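# Why does a bowl have a rim?

Pick up an empty bowl. Go on, the cereal can wait. Where did your fingers go? Almost certainly to the edge, with your thumb on one side and the rest on the other.

That edge is called the **rim**, and it has a surprising amount to do for something so thin.

## Holding on

A ball is hard to pick up with two fingers, as it is smooth and round and wants to be somewhere else. A bowl is round too, but it has been opened up, and the opening leaves an edge you can pinch. You can start anywhere along it. Bowls have no front.

Pinching works by **friction**, the grip you get when two surfaces press together. Squeeze harder and you get more of it. Butter your fingers and you get much less (please don't test this with your grandmother's bowl).

## Tipping

Hold a bowl by one side and the rest of it hangs out in the air. Its weight pulls down on the far side and the whole thing tries to turn. With an empty bowl you will hardly notice. With soup in it you will notice, and so will your socks.

Wenceslao Cárdenas, who makes bowls at the Chuensuk pottery, gives beginners 5 tries at carrying a full one by its edge. He keeps a mop ready -- he is a kind man, but he has met beginners before.

## Steps inside

Some bowls are perfectly smooth inside. Others have rings, one inside another, like the ripples when you drop a pebble in a pond. Rings that share the same middle are called **concentric**, a good word to use at dinner if you want everyone to stop talking. In the bowl at the end of this part, they step down from the thin rim to a wide, flat base.

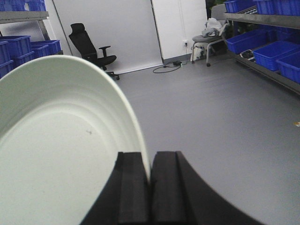 ## Try it yourself

Find a plastic bowl, and hold it by the rim with one finger and thumb. Add dried peas, 9 at a time. When does it start to tip?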